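3 床头区域的物品与使用方式

3.1 研究范围

本节讨论客房里的床头区域。本文所说的床头区域，指以床头柜为中心，包括床的一侧边缘、柜子上方的墙面、柜子前方的地面，以及与柜子相邻的坐具的一部分。这个范围比室内设计手册里的定义要宽一些。手册一般只把柜体和灯具算作床头区域，而我们在前期走访中发现，客人在睡前和起床后所做的事情，有很大一部分发生在柜子以外的一步之内，例如坐在沙发上整理行李，或者弯腰把纸巾丢进垃圾桶。如果只研究柜体本身，这些行为就会被忽略。

调查在两家中档酒店进行，本文分别称为Zulline店和Ralto店。两家店的客房面积接近，家具由不同的供应商提供。我们一共得到37间客房的记录，时间集中在August前后的旺季，即八月及其相邻的几周。选择旺季的理由是入住率高，客人类型比较多样，既有出差的单人客，也有带孩子的家庭。缺点是清洁人员工作紧张，访谈时间因此较短，有些问题没有能够深入。

记录的内容包括三类：家具的位置和尺寸，客人自带物品的放置位置，以及清洁人员在整理时的动作顺序。前两类由研究者填写表格，第三类由清洁人员口述，研究者在旁边记录。物品的命名采用项目组自己编制的词表，该词表在内部称为Nam词表。它的原则是只按外形和所在位置命名，不推测物品的主人，也不推测它为什么被放在那里。这个原则在实际使用中有时会带来不便，例如一块揉成一团的布料，究竟是衣服还是毛巾，记录者常常不能确定，此时统一记为“织物”。

3.2 柜体与床的关系

床头柜在客房中的位置看起来很简单，但是它受到很多条件的限制。首先是床的宽度。床越宽，两侧留下的空间越小，柜子就越容易被推到墙角或者紧贴床沿。其次是墙面开关和插座的高度。开关面板是在装修阶段固定的，而柜子是后来才搬进来的，两者之间的配合并不总是很好。第三是另一侧的家具，尤其是沙发。沙发占去的地面越多，客人走到床边的通道就越窄。

我们把柜体与床之间的关系分为贴合式和分离式。贴合式指柜体紧靠床侧，中间不能插入手掌；分离式指两者之间留有可以看见地面的缝隙。贴合式的好处是小件物品不容易从缝隙中掉下去，客人躺着的时候伸手也比较近。它的问题在于床品。床单和被子从床垫边缘垂下来以后，会占据柜体侧面的空间，抽屉拉开时可能会夹住布料。Ralto店的清洁人员提到，她们在铺床之后通常还要用手把垂下的部分往里压一次，这个动作没有写在操作规范里，但是大家都这样做。

分离式的情况正好相反。布料有地方可以垂落，抽屉开合也比较自由，可是缝隙里常常积灰，也常常有充电线、耳塞或者笔掉进去。清洁人员认为缝隙最难处理的是中等宽度的，因为吸尘器的吸头进不去，手伸进去又看不见里面。

柜体本身的形式也值得说明。图1所示的柜子由木色台面、白色抽屉面和下方的开放层组成，台面前角为圆角，抽屉面上看不到拉手。这种做法在近年的中档客房中相当普遍。圆角的作用容易理解，客人夜里起来时腿部碰到柜角，不至于太疼。没有外露拉手的抽屉则有不同的评价。从外观上看，它比较干净，也不会钩住衣物；但是对于第一次入住的客人来说，他可能不知道这里有一个抽屉，或者不知道应该从哪里用力。在访谈中，有清洁人员表示，无拉手的抽屉里面很少发现遗留物品，她们推测是因为客人很少使用它。我们没有直接测量抽屉的使用次数，所以这个推测在本文中只作为参考。

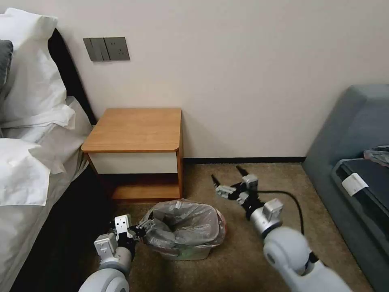 图1 客房床头区域：床头柜、墙面开关与插座、相邻的床和沙发

下方的开放层同样需要讨论。设计人员一般希望客人把书、拖鞋或者小包放在这里。实际的使用受到高度的影响。开放层的底板接近地面，站着的人要弯腰很低才能放东西，躺着的人则完全够不到。因此，我们认为开放层更适合放置在入住期间只取用一两次的东西，而不适合放手机、眼镜、水杯这一类每天夜里都要用的东西。后一类东西几乎都集中在台面上，台面的有效面积就成为一个很关键的条件。

关于台面的有效面积，本文的计算方法是用台面总面积减去酒店固定摆放物所占的面积。固定摆放物包括台灯、电话、便签和服务指南。当灯具改为壁灯，或者服务指南改为扫码查看以后，有效面积会明显增加。Zulline店在改造之后，单个台面的有效面积达到2,445平方厘米，足够同时放下水杯、眼镜盒和一部平板电脑，并且互相不遮挡。需要注意的是，有效面积增大并不等于一定更整洁。面积大了以后，客人也会把原来放在行李中的东西拿出来摆在上面。

3.3 墙面开关与插座

开关和插座是床头区域中客人每天必定接触的部分。我们记录了面板的高度、它与柜体的水平距离，以及开关和插座的排列方式。图1中开关与插座并排安装，开关在左，插座在右，高度大致与枕头相当，位于柜子的左上方。这样的位置对于躺着的人是方便的，他不需要坐起来就可以关灯。

不过，枕头高度的面板也有一个常见的问题。当枕头竖起来作为靠背使用时，面板有可能被枕头遮住一部分。如果床上的枕头数量较多，例如两个白色的睡眠枕之外再加上深色的装饰枕，遮挡就更容易发生。清洁人员在铺床的时候会把枕头叠放或者并排，以露出面板，但是客人使用以后位置就改变了。我们建议面板的安装位置从床沿向柜子一侧再移动一段距离，使它处在柜体的正上方。这样做虽然使手臂要多伸出一些，但是不会受到枕头的影响，充电线也可以直接落在台面上，不必经过床面。

面板的颜色在以往的研究中很少被提到。深灰色的面板装在浅色的墙上，对比比较清楚，白天容易寻找。到了夜里，关灯以后，颜色的作用就很小，客人主要依靠触觉。此时开关的形状比颜色更加重要。两个并列的翘板按键，如果形状完全相同，客人往往要都按一遍才知道哪一个控制床头的灯。两家酒店都没有在按键上作触觉标记，我们认为这是一个成本很低而效果较好的改进点。

3.4 沙发与行李

把沙发归入床头区域，这一点在评审时曾经受到质疑，所以在此多作一些解释。在我们调查的客房中，沙发与床头柜之间的距离一般不超过一步。房间里虽然另外配有行李架，但是行李架多数设在靠近门口的位置，离床较远。客人需要在睡前取出睡衣、药品或者充电器时，往往愿意把包放在近一点的平面上。沙发坐面的高度合适，表面柔软，又有扶手挡住一侧，包不容易滑落，因此成为一个事实上的行李架。

在记录表中，沙发坐面上出现最多的是各种行李箱和包，其次是织物。图1中的沙发就同时具有这两种东西：坐面上平放着一件深藏青色的箱或包，上面附有白色纸质标签，旁边靠里的位置有一团深色的织物。这样的组合很有代表性。包占据了坐面以后，沙发就不能再坐人，客人便改为坐在床沿上换鞋或者看手机，床沿的床品因此更容易起皱。从这个角度来说，行李放在哪里，会影响到床的整洁程度。

清洁人员对于沙发上的行李，处理方法是不移动。两家酒店的规定都是如此，客人的箱包不打开、不搬动，织物只在明显掉到地上时才拾起来，放回坐面。这种规定保护了客人的隐私，也减少了纠纷，但是它也意味着沙发表面在客人入住的几天之内基本得不到清洁。对于浅色面料，这是一个问题；对于灰蓝一类的中等深度的面料，轻微的灰尘不太显眼，所以两家酒店在更换沙发时都倾向于选择这一类颜色。

扶手的形状对于通行也有影响。圆形扶手在转角处占用的空间比方形扶手小，客人从沙发旁边走过时不容易碰到膝盖。当通道宽度只剩下400毫米时，这个差别就变得很明显。我们在测量中遇到过这样窄的通道，清洁人员要侧身才能通过，铺床时也只能单膝跪在床沿上。

3.5 垃圾桶的位置

垃圾桶是床头区域里最容易被移动的物品。家具布置图上一般不画垃圾桶，它的位置由清洁人员按照习惯决定，之后又由客人按照自己的需要改变。我们观察到的位置主要有床头柜正前方、床头柜与沙发之间、书桌下面和卫生间门旁。

放在床头柜前方的好处是使用方便，躺在床上的人侧身就可以丢纸巾。它的缺点也很直接：首先，它挡住了柜体下方开放层的一部分，客人要取开放层里的东西，就必须先把桶挪开；其次，夜里起床的人可能会踢到它。小型的矩形垃圾桶重量轻，踢倒以后在短绒地毯上没有什么声音，客人甚至不一定察觉。

垃圾袋的套法也在记录之内。Pistusum是Zulline店使用的清洁操作手册，其中要求袋口向外翻折，盖住桶的上沿，并且把多余的部分收在桶底。实际执行时，由于袋子的规格比桶大，袋子在桶内往往堆成一团，使可用的容积变小。半透明的灰色袋有一个附带的好处，清洁人员不需要弯腰翻看，从上方就能够判断里面有没有东西。如果只有很少的垃圾，她们会把垃圾取走而保留袋子，这样可以减少塑料袋的消耗。对于这种做法，酒店的管理人员持保留态度，认为客人可能会觉得袋子没有更换。

关于地面，还需要补充一点。米棕色的短绒地毯对于浅色碎屑的遮盖能力较强，对于深色的线头和头发则较弱。墙脚处的深色踢脚线正好相反，灰尘落在上沿时比较明显。床头柜后面的踢脚线平时看不到，也很少擦拭，只有在搬动柜体时才会一起清洁。紧靠墙角放置的柜子很少被搬动，所以这一段往往是整个房间里积灰最多的地方。

3.6 整理动作的顺序

根据口述记录，床头区域的整理顺序在两家酒店中大致有2种。第一种是从上到下：先整理枕头和被子，再擦面板和台面，然后检查开放层，最后处理垃圾桶和地面。第二种是先处理垃圾桶，把它移到走廊一侧，然后再从上到下进行。第二种顺序多一次移动，但是铺床时脚下没有障碍，垂在床侧的床单也不会碰到桶沿。经验较长的人员多采用第二种，新来的人员多按照手册采用第一种。

两种顺序在总时间上的差别，我们没有得到可靠的数据。原因是访谈期间研究者站在房间里，本身就占用了通道，对动作有干扰。后续的工作计划改为由清洁人员在下班之后回忆并填写，以便减少这种影响。填写用的表格已经按照Nam词表作了修改，把“柜前地面”从“其他地面”中分了出来，垃圾桶的初始位置和整理后的位置也分成两栏记录。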